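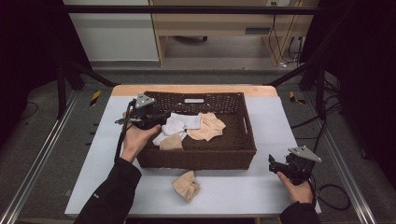 Ratree Suksawat put the matter to her first client in a single question: who pays if the hall is booked and the speaker's flight is canceled? The client had no answer, and neither did the one-page letter of agreement that both sides had signed in April.

Chapter 6
Fees, Riders and Cancellation Terms

6.1 Scope of the chapter

A speaking engagement is a contract for personal services. It fixes a date, a place, a topic and a fee, and it assigns the risk that any of these will change. Chapter 5 dealt with how an inquiry becomes a firm offer. The present chapter deals with the written terms that follow acceptance. It covers the fee and its parts, the rider, cancellation by either side, and recording rights. Taxes on fees earned abroad are left to Chapter 9.

6.2 Terms used

Gross fee: the full amount the host pays, before the agent's commission is taken out.

Net fee: the amount the speaker receives after commission.

Deposit: the part of the gross fee due on signing. It may or may not be refundable; the contract must say which.

Rider: a list of requirements attached to the contract and made part of it by reference. A rider that is sent by email after signing, and never mentioned in the contract, is a request.

Buyout: a fixed sum paid in place of itemized travel costs.

6.3 The fee as a structure

Students often treat the fee as one number. In practice it has 4 parts: the appearance itself, preparation, travel, and any later use of the recording. Consider the Carnton case, which is used throughout the chapter. Carnton, a trade association, engaged a speaker through the Renaud agency for a gross fee of $3000. Travel was to be billed at cost. The ground transportation bill came to $353, and Carnton refused to pay it on the ground that "travel" meant airfare. The contract did not define the word. Renaud absorbed the charge and revised its standard form.

Kam-wah Cheng's form, reproduced in Appendix B, avoids the problem by naming each class of expense and setting a cap on the total. A buyout avoids it in a different way, by moving the risk of higher costs to the speaker.

6.4 Cancellation by the host

Most forms use a sliding scale. The closer the cancellation falls to the date of the event, the larger the share of the fee that remains due. Two points require care when drafting the scale. First, the contract must state whether days are counted from the sending or the receipt of notice. Second, it must state whether a postponement counts as a cancellation. Under the Sirkeler form, a postponement to an agreed date within 6 months leaves the deposit in place, and any later date is treated as a new booking.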